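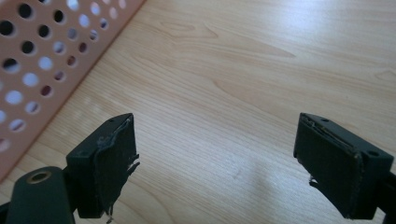
Filed under: Housing and Home Improvement | Research Articles

3. Customer reviews and the choice of a kitchen installer

3.1 Sample and sources

The reviews used in this section come from the websites of four kitchen installation firms, referred to by their trading names: Zuvberg, Jadeo, Fjeld and Praria. All four sell to homeowners directly and fit what they sell. Zuvberg and Praria also fit kitchens bought elsewhere, and we kept those reviews in the sample but coded them separately, as the customer in such a case is judging the labor only.

We collected 466 reviews in total. A review was included if it had at least 30 words and referred to a finished job. Reviews that mentioned only a showroom visit or a quote were dropped. Duplicate reviews were removed by hand. Where a customer had posted once at completion and again later, both posts were kept and linked, and the later one was coded as a follow-up.

Each review was read by two coders working from the same sheet. The sheet asked which parts of the job were mentioned, whether each mention was positive, negative or mixed, and whether the customer named a tradesperson. Disagreements were settled by discussion. Most of them concerned the word "finish," which customers use both for the surface of a cabinet door and for the neatness of the work around it - two things we wanted to keep apart.

3.2 What customers write about

Conduct in the home was mentioned more often than any feature of the kitchen itself. Customers wrote about whether the fitters arrived when they said they would, whether floors were covered, and whether the waste was taken away each evening. Cabinets and worktops came next, usually in general terms ("lovely," "just what we wanted"). Technical points such as level plinths, scribed end panels or the sealing of a sink cutout were rare, and came almost entirely from customers who described themselves as having some building experience.

Price was seldom given as a figure. When it was, it tended to be the cost of an extra, and one such extra, the replacement of a subfloor at $2,000, was discussed at length by the customer and answered by the firm. Extras of this kind make up a large part of the negative material in the sample. The complaint was in most cases about when the customer was told. Reviews that reported an extra cost agreed before work began were mostly positive.

Fjeld differs from the other three firms in that it asks for a review 60 days after completion. The others ask on the last day, often in person. Fjeld's reviews are shorter and contain more small faults: a drawer that has dropped, a hinge needing adjustment, a gap opening at the backsplash. They also contain more remarks on how the firm dealt with a return visit. We do not take this as evidence that Fjeld's work is worse. A customer writing on the last day has not yet lived with the kitchen and has little to say on such matters.

3.3 Replies from the firms

Jadeo and Praria reply to reviews in public. Praria's replies are close to identical and thank the customer by first name. Jadeo's vary, and where a review is critical the reply normally states what was done and when. Figure 1 sets out the share of critical reviews receiving a reply at each firm.

Figure 1. Critical reviews with a public reply, by firm. Zuvberg and Fjeld do not post replies.

3.4 Limits

Firms choose what appears on their own sites, and we had no way to see reviews that were withheld. Zuvberg told us that it publishes everything it receives apart from abusive posts; the other firms did not answer the question. The sample is also tilted toward full installations. Partial jobs, such as new doors on existing cabinets, were few, and we draw no findings from them.

A second round of collection, from independent review sites, began in December and is reported in Section 5. The coding sheet was changed for that round so that "finish" is recorded under two headings, and the reviews described here were then recoded to match.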